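Wulalton Kitchens, Gallery Four: The Table After Snacks

Hui-mei Kan keeps telling me that a shared table can be cleared in 18 minutes if everything has a place to go. I have my doubts. Most tidying advice I've read was written for people who own very little and eat even less. Still, I said I'd give this gallery a fair go, and the table in it has at least been properly used.

Her method, which she calls the Endley round, starts with wrappers, then loose bags, then whatever is left that somebody might still want. Sponge last. She says 66 households have tried it. I'd like to know how many were still doing it by August.

My main quarrel is with sorting. Foil, paper and crinkly film all end up in one bin in every kitchen I've ever lived in, and a printed code on a packet has never changed that. Lerato Van Wyk disagrees and sorts hers at the table, which takes her most of Sunday evening as far as I can tell.

A floral cloth is another matter. It looks cheerful and hides crumbs very well, so you think you've finished when you haven't. I'd take it outside and shake it before believing anything.

Click for the large version.

Red wrapper, foil and the rest of the snack packets. Pale blue cloth, wooden cupboards behind.

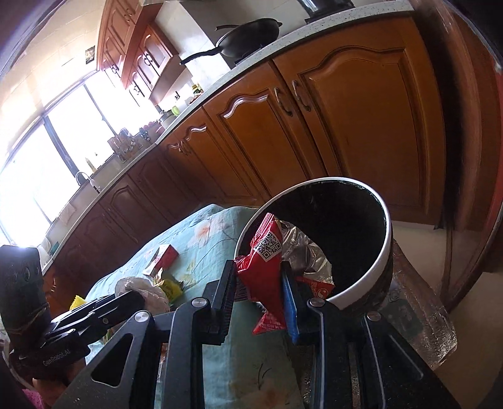
Gallery Five will be the Chauke larder, shelves and all. Hui-mei promises it stays tidy by itself. I'll be looking behind the jars.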